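Brundwood Community Hall Users' Group
Minutes of the December meeting

Meeting opened at 7.05 pm in the supper room. Tumaini Nyanda in the chair, Mwangi Lyimo taking minutes. 11 members present. Apologies as per the sheet.

1. Previous minutes
Accepted with one correction - the choir's booking is for the main hall, not the supper room.

2. Matters arising
The side gate has been rehung and now closes. The key safe code was changed and all regular hirers have been told. The letter to Clerkau Plumbing about the leaking urn tap has not been answered. Mwangi to ring them.

3. Money
Hire income for the month was $368. The only bill paid was $81 for cleaning supplies. Moved that the report be accepted. Carried.

4. Kitchen colours and storage
Discussion carried over from last time. Members want something pale on the walls so the room feels less closed in, and a bench top that doesn't show every crumb. Wire shelving was preferred to cupboards by most of those who spoke. The playgroup asked that anything heavy be kept low. Plastic tubs were suggested for cutlery and tea towels.
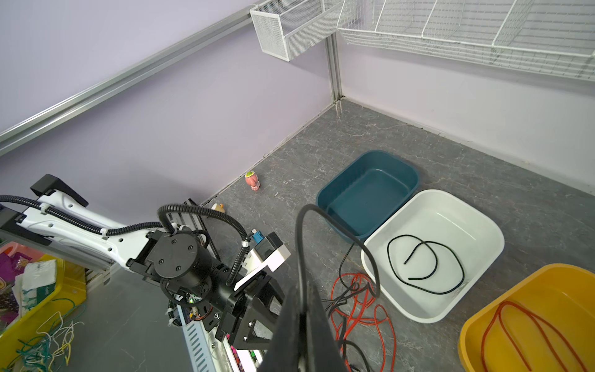
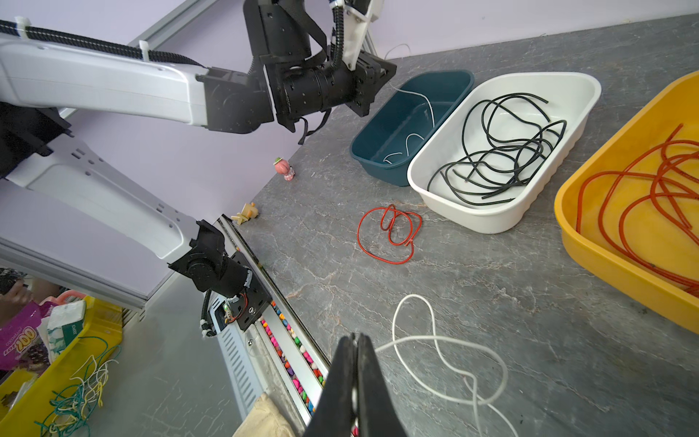
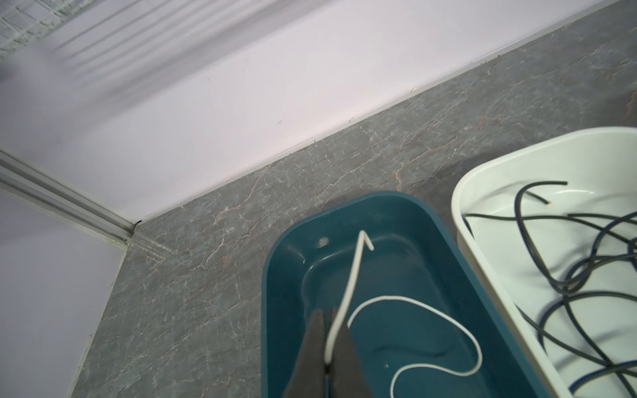
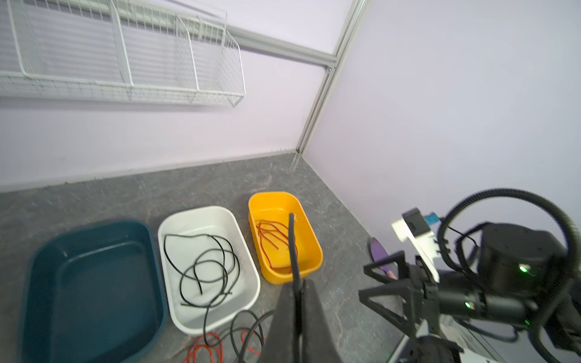

Pale lavender walls, white wire shelf, grey stone-look benchtop.

Agreed to get three quotes for painting before any colour is settled. The old cupboard beside the fridge stays until the quilters have found somewhere else for their irons. Tumaini will measure the wall on the car park side and pass the figures on to whoever is quoting.

5. Bookings
Nemum Dance has asked for an extra afternoon next term. No clash, so approved at the usual rate. The card players are to be reminded that chairs go back in stacks of six along the stage wall - they were left out twice this month.

6. Heating
The heater nearest the stage cuts out after an hour. It was looked at in winter and passed as safe. One member would like it replaced now, others would wait until the painting is paid for. Left on the table.

7. Other business
A box of glasses and a Butkienė cake tin are still in lost property. They go to the op shop if not claimed by the next meeting.
The noticeboard needs new pins. Mwangi to buy some.
Thanks to those who cleaned up after the market.

Meeting closed at 8.20 pm. Next meeting in February, same time, supper room. Please bring a plate.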